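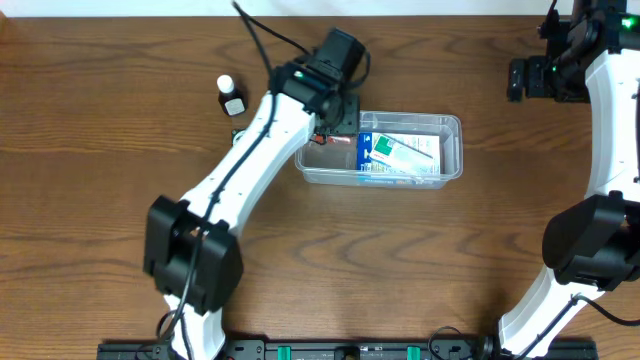

Search this site Enter keywords Go

Minutes of the Vestness Allotment Society autumn meeting

21st September
By Aoife Kinsella

Print this page | E-mail this to a friend

Evening all. I said I'd do the minutes this time so you're stuck with my version, and if I've got you down as saying something daft then shout and I'll fix it before the next one. We started at half past seven, or near enough (the urn was slow). Apologies from the Sutherland plots, all three families, who are away together.

Last minutes. Agreed, apart from the spelling of Emarier Lane, which I'd managed to get wrong twice. Sorry!

Water. This took up most of the first hour. The bill for the summer came to £2,682, and there was a bit of a gasp when I read it out. June was bone dry and we all had our hoses going, me included, so I don't think there's any mystery in it. Dennis thought there might be a leak by the bottom standpipe, where the path has been boggy even in dry weather, and he's going to read the meter last thing one night and again first thing the next morning. If the dial moves we'll get a plumber in. We also talked about going back to watering cans only after 6 in the evening, and I have to say the room was split right down the middle. We left it that hoses are fine for now but please don't walk off and leave one running in your beans. You know who you are, and so does everyone on the top row.

Water butts. Carol has found a place selling the Zollero butts in green or black and will ask if they'd do us a price for 18 of them. Names on the sheet in the shed, please. If you want a stand as well, write "stand" next to your name, as last year we ended up with butts sitting on bits of old pallet and one of them went over on my rhubarb.

Waiting list. Still long. Plot 9 is coming free at Michaelmas and we had a good old chat about splitting it into two halves. I was for it, as a full plot is an awful lot to take on when you've never grown so much as a radish. Ray was against, on the grounds that half plots never get a decent shed. We voted and it's being split. Ray asked me to write down that he still doesn't like it, so there you are, Ray.

Bonfires. Same rule as always: none before dusk, none when the washing's out on Emarier Lane. We had one complaint over the summer and I went round with a bag of runner beans, which were taken very nicely.

Autumn show. Lovely day, wasn't it? We took more than £100 on the cake table alone, and I've still got somebody's blue cake tin with a dent in the lid. The heaviest marrow went to Plot 4 again. There was a question about whether shop-bought jars are allowed in the chutney class (yes, the jar can be shop-bought, the chutney can't) and I'll put that in the rules for next year.

Manure. The farm can deliver but only to the top gate, so bring your own barrow. First come, first served, and please leave enough room for cars to turn.

Any other business. The padlock code is changing at the end of the month. I'm not putting the new one on here, for obvious reasons, so ring me or catch me on the plot. Somebody has borrowed the long-handled loppers from the shed and I'd love them back before I start on the hedge.

We finished just before half past nine. Next meeting will be after Christmas, date to go up on the gate.

Print this page | E-mail this to a friend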